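How a Robot Learns to Pick Things Up

The Sawatzky Youth Robotics Club — Pages for Young Readers

Pick up a pencil. Now put it down again. That probably took you less than a second, and you did not have to think about it. Your eyes found the pencil, your arm moved toward it, and your fingers closed with just enough force to hold it.

A robot can do the same job, but every part of it must be planned by a person. Students in the Sawatzky Youth Robotics Club spend much of the school year on this one problem. This page explains what they are working on and some of the words they use.

What is a gripper?

A gripper is the part of a robot that holds things. It does the work that your hand does. Your hand has four fingers and a thumb, and each one bends in several places. Many grippers have only two fingers. The fingers move together to close and apart to open.

Two fingers may not sound like enough. Try it yourself. Use only your thumb and one finger to move an eraser from your desk to a cup. You will find that it works quite well, as long as you choose a good place to hold the eraser. Choosing that place is one of the hardest things for a robot to learn.

What is the Fekeck Challenge?

Each September, the club begins a new project called the Fekeck Challenge. Teams of students must program a robot to move small objects into a box. A team has 60 seconds for each turn. Points are given for every object that lands inside, and points are taken away if the box is knocked over.

Students may enter the challenge from grade 7. Younger students may join the Henel group, where they practice with paper instructions before they use a computer.

Colleen Gauthier, who teaches the Henel group, asks new members to write directions for a partner wearing a blindfold. "Students often write 'pick up the block,'" she explains. "Their partner then asks, 'Where is it? How far do I reach?' A robot needs those answers too."

Working close together

Some tasks are easier with two grippers. One can hold an object steady while the other does something to it, just as you hold a jar with one hand and turn the lid with the other. The students must plan where each gripper will be at every moment. If they forget, the two may bump into each other — and a bump can bend a finger or loosen a screw.

Boxes are also harder than they look. Cardboard bends when it is pushed. The flaps may stand up or lean to one side, and the inside is often dark, so a camera may have trouble seeing the bottom.

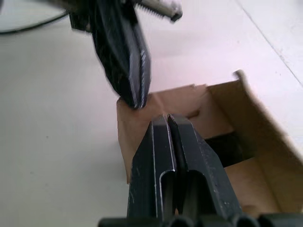 Two grippers beside an open cardboard box. The fingers of the lower gripper are close together.

Teams test their programs many times. Last year, team Disent recorded up to 3000 tries before the final event. Colton Gosselin, a member of the team, kept a notebook of the tries that went wrong. The team read the notebook together and changed one thing in the program at a time, so that they could tell which change had helped.

Words to know

Gripper: the part of a robot that holds objects.
Program: a set of instructions that a computer follows.
Sensor: a part that gathers information, such as how far away something is.

Try it at home

Place an open box on a table and ask a friend to close their eyes. Using only words, guide your friend's hand to put a sock in the box. Then trade places and see whether you can do it with fewer words.

Page reviewed by Gordon Wong, Club Director, 4 Apr 2025.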